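Home | Topics | Index of articles | Contributors | Print

Automation of household and shop-floor chores
Last revised 11th September by Mervyn Gosling

Automation of chores is the use of machines to carry out small, varied manual jobs in homes, shops, kitchens and light workshops. The term covers work such as folding laundry, loading a dishwasher, filling shelves, measuring out dry goods and wiping down surfaces. It is normally kept apart from factory automation, in which the parts, their positions and the order of work are fixed beforehand, and from single-purpose appliances such as washing machines and robot vacuum cleaners.

Scope and terms

A chore in this sense has a loosely stated goal ("clear the table"), objects that differ from one day to the next, and a worker who is expected to cope with the differences. The literature divides chores into transport, handling of soft goods, handling of loose materials, tool use and cleaning. A single household job often falls under several of these. Making coffee from whole beans, for instance, involves opening a container, scooping, judging a quantity, pouring and putting the container back.

State of the art

Transport is the most advanced class. Wheeled machines that carry trays or totes along known routes are in regular service in hospitals, hotels and warehouses. Picking up rigid objects of moderate size from an uncluttered surface is also largely solved under good lighting.

Soft goods remain slow. Towels and flat items can be folded by several systems, but fitted sheets and garments turned inside out are still commonly passed to a person. Cleaning is uneven: floors are well served, while baths, hobs and window ledges are not.

The Herneo trial, run over a June in a serviced apartment block, set a two-armed mobile machine 52 different chores, with 419 attempts in all. The machine completed 25 of the chores at least once without help, and seven of them on every attempt. The reliable seven were all transport or simple placing jobs. Grethe Hjaltested, who wrote up the trial, noted that most failures came at the moment of first contact with an object and that few came from wrong planning. Completion times were over four times those of a cleaner working at normal pace.

Loose materials and scooping

Rice, flour, pet food, screws and similar materials pose a separate set of problems. The pile changes shape each time it is touched, so a motion that worked once may not work again. The force on the tool depends on depth, angle and grain size. The amount lifted is hard to judge by camera alone, and machines intended for portioning usually weigh the result and correct it on a second pass.

The container adds difficulties of its own. Depth cameras that rely on projected or reflected light give poor readings on clear glass, and a curved wall bends the view of whatever lies behind it. A deep jar also limits the angles at which a long-handled spoon can enter. A person will often tilt the jar with one hand and bring the spoon to the beans with the other, which calls for two arms working together or a fixture to hold the jar. 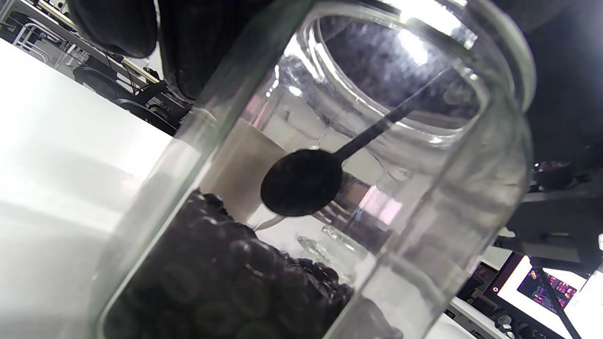 Terence Pickering disputes the weight given to such jobs, arguing that a shop wanting beans measured out would fit a hopper with a gate and have no use for a spoon at all, and that tests of scooping say little about whether a machine is worth buying. Declan Hartley's reply was that homes do not have hoppers, and that a machine which needs the kitchen rebuilt has not taken over the chore.

Methods of training

Two approaches are in common use. In the first, an operator drives the robot remotely and the motions are recorded. In the second, a person does the job with a hand-held gripper carrying a camera, and the recordings are later used to train a robot with a similar gripper. The second is quicker to collect. It gives less information about force unless sensors are added to the fingers.

Outlook

Estimates differ widely. The Nastari survey of small retailers found interest in shelf filling and night cleaning, and little in anything done in front of customers. Beverley Holroyd has proposed that machines be rated by hours worked between calls for help, a figure that few makers publish.

See also: Grasping; Portion control; Service robot; Teleoperation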